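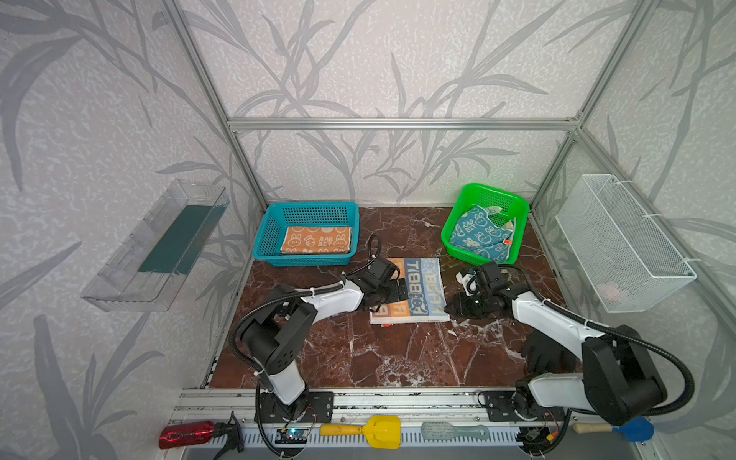 Slide 2. Why cotton terry loses absorbency

Start with the complaint, then the mechanism. Most returns at Nolora are logged as "towel does not dry." The fabric is usually intact. The loops are coated.

Three sources of coating: softener residue, undissolved detergent, mineral deposits from hard water. Softener is the largest in our returns. Cationic softeners bind to cellulose and leave the fatty chain facing outward, so water beads before it wicks.

Pause for questions on chemistry. Keep it short.

Slide 3. The Ikonen wash series

Venla Miettinen ran the series in May. 3,144 sink tests, all on 70 percent cotton blends, two water hardness levels. Each sample was dropped flat on still water and timed until fully submerged.

Say clearly that new towels often fail this test. Mill finish has to wash out first – usually a few cycles.
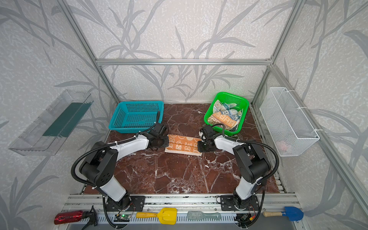
Line drying against tumble drying comes up every time. Tumbling lifts the loops and improves hand feel. It has little effect on sink time once the residue is gone. Line-dried samples felt stiff and still absorbed well. Stiffness is a poor proxy for absorbency, and customers use it as one.

Slide 4. Care label wording

Old Boltero label: "Use softener sparingly." Proposed: "Do not use fabric softener. Wash before first use."

Paavo Miettinen will object on label width. The shorter text fits the current die. Print run is 1,000, so the change can wait for the next order if needed.

Skip slide 5 if past the half hour. Go to the hard water table.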